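Jitora Sorting Trays - red and green, sold in pairs

A tray is a tray until you own six that all look the same, and then it is a filing system run by somebody who hates you. The Jitora pair deals with this by being very red and very green. Put the red things in the red one. We have tested this instruction on adults and most of them manage it.

They are plastic, with a glossy floor and a raised rim, and they wipe clean with a damp cloth and whatever you use on the worktop. Please don't put them in the dishwasher. Lộc Tăng in our returns department has a shelf of trays that went in the dishwasher, and they are now closer to bowls.

What people use them for: spare parts, seed packets, beads, post you have answered and post you haven't. One school in Lavham bought 10 pairs for a sorting game and came back in February for more. Each tray carries up to 300 g of bits and pieces without complaint. It will carry more, but then you are on your own.

Ordering

Code 198, one red and one green. We don't split pairs. Yes, even if you only want the green. Ratree Inthanon answers the order line and has heard every version of this question, including the one about the divorce. We had 2,000 pairs made, so there is no need to rush, though you are welcome to.

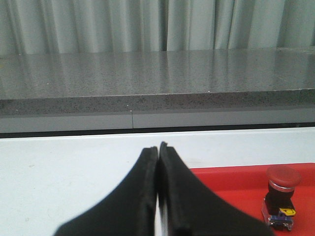
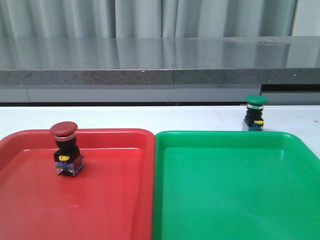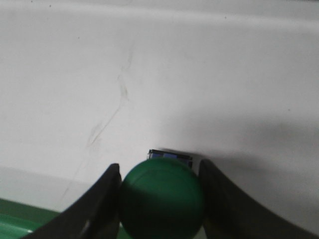
Colour matching is where customers get keen. Once there is a red tray and a green tray on the table, everything else in the house starts to look as if it belongs in one or the other. Mushroom-head push buttons are a good place to begin, being sold in both colours: the red one is already standing in its tray, while the green one is on the white tabletop just behind the green tray, so there is one left to do. A green ball is fair game too - the rim is there for things that roll, within reason. Blue objects are a matter for your own conscience. We don't make a blue tray and have no plans to.

Recently viewed
Thân Stacking Crate, small
Prarna Drawer Dividers
Jitora Lidded Tub, clear
Labels, plain, roll

Contact us | Delivery and returns | © 2020 Jitora | Back to top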